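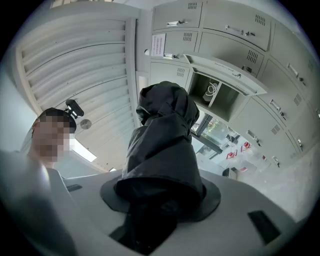 Slide 1. Gripper camera view, black fabric item held, locker bank behind.

Speaker notes: Good practice for hand-held gripper collection in shared indoor spaces
Cerbridge methods session, June. 16 minutes plus questions.

Slide 1
Leave it up while people sit down. Point to the closed jaws, then to the lockers. The task family is soft goods and storage. Mention that the operator's face is pixelated. That comes back on slide 4.

Slide 2. Scope
The practice note covers hand-held grippers with a camera on the tool, with or without a head-mounted device. It does not cover arms on fixed bases. Those stay under the cell safety rules at each site. Nellstead and Wanby both work to the current version. Nimri is still on the earlier one and will change over once its operators are retrained.

Slide 3. Grasp rules for fabric
One item per episode. Start with the jaws open and the item in view. Close once, lift, hold still, then move. If the cloth slips, finish the episode and mark it as a slip. Do not re-grip and carry on as if nothing happened.
Bunched cloth is allowed. A tall bunch can hide the target, so the operator should turn the wrist until the target door or shelf is back in view before moving toward it.
Do not pull on zips, cords or straps. If one catches in the pads, stop and free it by hand with the tool switched off.

Slide 4. People in view
The wide lens takes in more than operators expect. Held low and tilted up, it will pick up the operator's own face. Default rule: every face is pixelated before a file leaves the site, the operator's included. No exceptions for staff who say they don't mind.
Written notices, name labels and screens get the same check. Text that can't be read at full size may stay. Text that can be read is masked.

Slide 5. Lockers and other people's property
Get written permission from the site for each bank of lockers. Use only assigned compartments. If a door is already open and not assigned, leave it as found. Never reach past a cable or charger to place an item; log the compartment as occupied and go to the next.
Keys stay with the site contact.

Slide 6. Review figures
We reviewed 2000 episodes across the three sites. 297 were sent back for relabelling. 34 were withdrawn for privacy faults. Say the numbers slowly and let people write them down.
The most common relabelling fault was an unmarked slip. Second was a start with the jaws already closed.

Slide 7. Open items
Lens cleaning interval is not settled. Wanby wants it per session, Nellstead per battery change. Pad wear limits are still in draft.
Ask for comments on the draft by the end of the month. Go to questions.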